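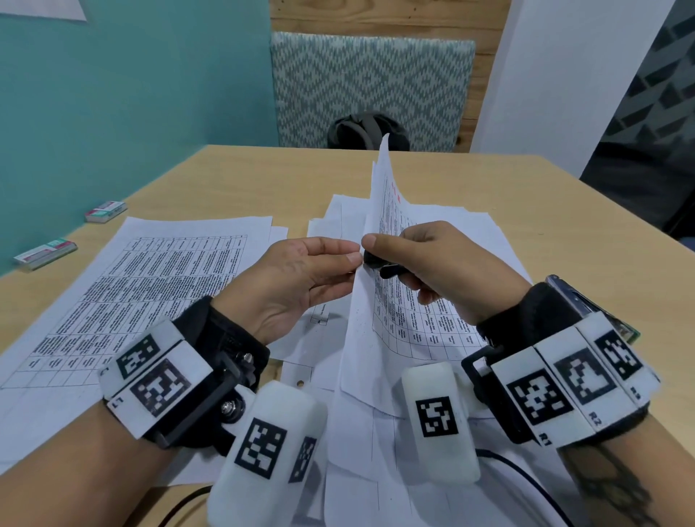
New evening buses and a return to the printed timetable for Pirnley and Cletimstead

11 September 2021

Reading time: 6 minutes

The last bus home from Pirnley is about to get a great deal later. From October, Daslow Buses will run evening journeys on route 101 between Pirnley and Cletimstead for the first time in many years, and every household along the line will be able to pick up a free printed timetable to go with them.

The change is the biggest the company has made to its country services since it took over the route, and it has come almost entirely from what passengers asked for. Over the spring and early summer, Daslow ran a travel survey on its buses, in shops and surgeries, and by post. It drew 2534 replies, far more than anyone at the depot had hoped for, and a good number of them came with extra pages stapled on. People drew maps. One family sent in a full week of journeys they would make if the buses ran late enough, with the school play and a grandmother's birthday tea pencilled in.

"We read every single one, and what a pleasure it was," said Ewurabena Ofori, network manager at Daslow Buses. "You get a picture of a place that you could never get from ticket sales. Ticket sales only tell you about the journeys people could make. The letters told us about choir practice, late shifts at the bakery, the cinema, visiting hours – all the things people had given up on or were begging lifts for. We've tried to get as many of those into the new timetable as we possibly could."

At present the final departure from Pirnley bus station leaves in the early evening, before many of the shops have shut. Under the new timetable, buses will keep going until after the cinema and the swimming pool have closed for the night. Early risers have been looked after too. The first bus out of Cletimstead has been moved forward so that it meets the first morning train, a connection which used to be missed by a few maddening minutes.

Two villages that the 101 has driven past for years will now be served properly. Buses will turn off the main road at the chapel, go down through Lower Cletimstead and come back out by the garden centre. The detour adds a little to the end-to-end journey, and the company has taken out some slack at the Pirnley end to make up for it.

Making the times work

Anyone who has tried to write a bus timetable will know that moving one journey tends to move all the others. Drivers need their breaks, buses need to be in the right place at the end of the day, and the school run can't be shifted for anybody.

The job of fitting it all together went to Nkrumah Dankwa, who has been scheduling buses for Daslow since he came off the road as a driver. He knows where the 101 gets held up (the level crossing, the narrow bit past the feed merchant, and Pirnley market place whenever there's a market on) and he has given it more time in those spots.

"I drove that road for years and I used to grumble about the timetable like everyone else, so I had it coming!" he said. "The old one gave you the same running time at eight in the morning as at two in the afternoon, and of course it was late by the second village. Now there's extra time in the morning peak and less in the middle of the day, when the road's clear. It sounds like a small thing but if you're standing at a stop in the rain it's the only thing you care about. I'm really proud of this one."

The new times were tried out on the road over the summer with drivers from both ends of the route, at different times of day and in all sorts of weather, and the departures were adjusted until the drivers were happy with them. Several of their suggestions made it into the final version, including a slightly longer wait at the Cletimstead turning circle so that passengers coming off the Baidoo Travel minibus have time to walk across.

That link is another welcome addition. Baidoo Travel, the family firm which runs the hill villages service, has agreed to shift its own afternoon journeys so that the two timetables meet. Return tickets bought on either company's buses will be accepted on both between Cletimstead and Pirnley.

"Our passengers have been asking for this for as long as I've been answering the phone," said Ohemaa Ackah of Baidoo Travel. "They'd come down the hill with us and then see the back end of the 101 going round the corner. Ewurabena and I sat down with both timetables side by side and had it sorted in an afternoon, with quite a lot of tea. I don't know why we hadn't done it before. We're delighted."

Back in print

Times will be on the Daslow website and at every stop, as usual. But the survey also showed how many people missed having a booklet. Daslow stopped printing one some while ago, when times were changing so often that each edition was out of date before the ink had dried. With the new timetable set to stay the same right through the winter, the booklet is coming back.

It fits in a coat pocket and covers the 101, the hill villages link and the town circular. Each route gets its own pages, with outward times on the left and return times on the right, so there's no turning the book round to work out how to get home. The type is bigger than it was in the old booklets. There is a fold-out map in the middle, and a page on fares that has been rewritten from start to finish in plain words.

Lamisi Opoku, who designed the booklet, spent several mornings at Pirnley bus station with early drafts, asking people waiting for buses to find her a journey.

"It's the best way to find out what's wrong with your own work," she said. "I'd put all the notes in a key at the bottom, very tidy, with little letters in the columns. People didn't look at it. They'd pick a school-day bus in the middle of the holidays and be quite certain about it. So now the school buses have their own shaded column with the words 'school days only' written out at the top, and when I took that version down, people got it straight away. A lady waiting for the circular told me it was the first timetable she hadn't needed her other glasses for. I was on a high all day."

Booklets will be free from Pirnley bus station, both libraries, the post office in Cletimstead and from any driver. A large-print edition can be sent out by post on request, and 200 copies have been set aside for the first batch, with more to be printed as they're needed. Schools, surgeries, pubs and village shops that would like a bundle for the counter should get in touch with the Daslow office.

Fares and tickets

Single and return fares on the 101 are staying as they are. A new evening return will be on sale after the teatime peak, priced below the normal day return, and up to two children can travel free with each adult who holds one. Concessionary passes will be accepted on all the evening buses. Season tickets already bought will be valid on the new journeys with nothing extra to pay, and there is no need to swap them.

Dogs remain very welcome, at the driver's discretion. So do folded pushchairs, shopping trolleys and, as one survey reply asked specially, cellos.

Come and have a look

Daslow will have a bus parked in Pirnley market place on market days in the run-up to the change, with staff on board to go through the new times and help people plan their journeys. Drop in, bring your awkward connections and see if you can catch Nkrumah out. He says he's looking forward to it.

Seidu Issahaku, managing director of Daslow Buses, said: "I grew up on a bus route that stopped at teatime, and I remember what it meant to be the one who always had to leave first. So this means a lot to me. Thank you to everyone who filled in a form, wrote us a letter or stopped a driver for a chat. Please use the evening buses, tell your friends about them, and keep writing to us. We'd like to do the town circular next, and we've already had some cracking ideas for it."

Notes to editors

Daslow Buses runs local services in and around Pirnley. Baidoo Travel operates the hill villages minibus from its yard in Cletimstead. The new timetable for route 101 begins in October and the current times apply until then. Ewurabena Ofori and Nkrumah Dankwa are available for interview, and advance copies of the booklet can be requested from the Daslow press desk.

Related news

Pirnley bus station waiting room reopens with new seats
Summer diversions on the town circular: thank you for your patience
Would you like to drive a bus? Open evening at the Daslow depot
Lost property: how to get your umbrella back
Hill villages minibus adds a stop at the garden centre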